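Zukden Robotics Open Day – Questions We Keep Getting

Last updated in June. If yours isn't on the list, use the form on the Visit page.

When does it start?
Doors 10 a.m., first demo 10:30. Second group goes in at 1 p.m. Same program both times, so no need to stay for both.

Where do I go?
Hokgate building, door 4. Not the main reception – they will just send you back outside. Parking is on the Sethi Road side. Type 2637 at the barrier.

Do I need to book?
Yes. Your booking email has the group on it, morning or afternoon. Swaps are fine if the other group has room, ask at the desk.

What will I see?
Three stops. The simulation desk, the real arm in the Pillen cell, then the workshop where grippers get taken apart and put back together. Simulation first, it makes the rest easier to follow.

Is the simulation just a video?
No, it runs live. You pick an object and a place for it to go, the operator types it in and the arm has a try. Misses happen. We leave them in.

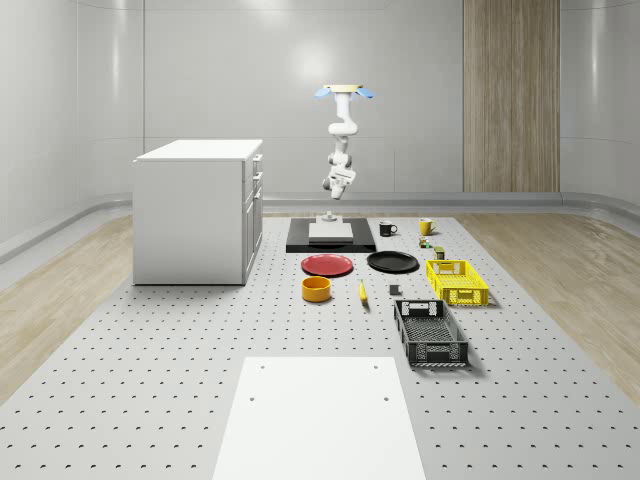 The simulation stop is the one people ask most about, so a bit more on it. Tasks are short, one object at a time. Good requests are things like the banana into the bowl, or the yellow mug onto the red plate. The crates are popular with kids. Please don't ask for the cabinet drawers in the morning group, that task is still being worked on and it eats the whole slot. You can ask for a reset whenever, takes seconds.

Can I drive the real arm?
Afternoon group only, with a staff member next to you. Age 14 and up. Two minutes each, more if the line is short.

Can I bring kids?
Yes. Under 12s stay behind the yellow line in the Pillen cell and need an adult with them. Ear defenders at the door, small sizes too.

Is it step free?
All of it except the workshop gallery – 2 steps, there's a ramp, tell us when you arive and we'll put it down.

Photos?
Fine at the simulation desk and the cell. Not in the workshop please, customer parts on the benches.

Food?
Coffee and water free. No lunch. The bakery across from door 4 does sandwiches and closes at 2.

I can't come anymore, what do I do?
Reply to the booking email with the word cancel. Theres a waiting list so sooner is better.

Lost something last time?
Front desk, extension 2596. Umbrellas mostly.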